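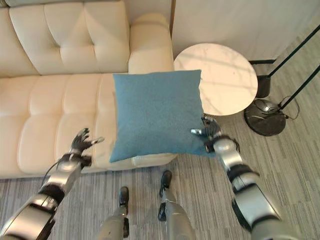

A cream tufted leather sofa with a blue throw pillow.

Collado Extends Leather Upholstery Warranty to 7 Years

May 23, 2018

Furniture maker Collado will lengthen the warranty on its leather seating from four years to seven, the company said in a notice to retailers. The new term applies to orders placed after the end of the month. Existing orders keep the original coverage.

The warranty covers seam separation, frame failure and loss of cushion resilience. Surface cracking is included only where the leather has been kept out of direct sunlight and away from heating vents. Stains, pet damage and fading remain excluded.

Collado said the change follows a switch to a heavier bonded thread supplied by Prirnia. In the company's own tests, sample seams held through up to 889 hours of repeated loading before the first stitch parted. The results have not been checked by an outside laboratory.

Claims will be handled by Tondeteo, which already runs the company's repair service. Owners must submit a proof of purchase and photographs of the damage. A $300 limit applies to in-home repairs; larger jobs will be sent to the workshop, with pickup at no charge.

Children's chairs sold under the Kidside label are not part of the new terms. Collado plans to review coverage for that line in November. Retail prices for leather models are unchanged.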